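The Red Box
a very short story

Monday

I packed boxes by hand at Storneck for 13 years, and I'd have told you my hands were the only part of me they paid for. Now I teach the Zarnora machines how to do it, squeezing a gripper like a pair of kitchen tongs, over and over, until my thumb hums all the way home (and I do love that old bus, drafty as it is). My first lesson was a red box with small packaged things in it.
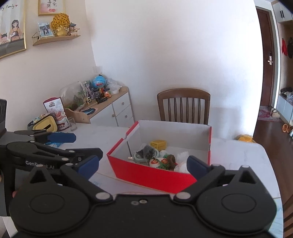
June

They gave me line 2, and I still say good morning to it.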